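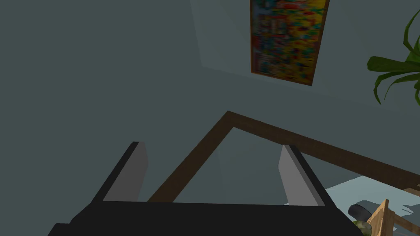
**Figure 4.** Pronside, close view.

### 3.2 Asking people about their allotments

I'll admit I went into the Pronside survey expecting everyone to moan about slugs, and plenty did! But what people really wanted to talk about was water (who had it, who'd left the tap running, whose butt had a lid). We posted 1149 forms across Pronside and Trernside and got 300 back, which I was rather chuffed with. Of those, 69 had extra pages stapled on, mostly about hosepipes.

The Trernside plots sit on heavier clay, so I'd guessed they'd need less watering in May. Their answers said otherwise, and I still can't quite explain it. I've kept the two sites apart in the tables that follow.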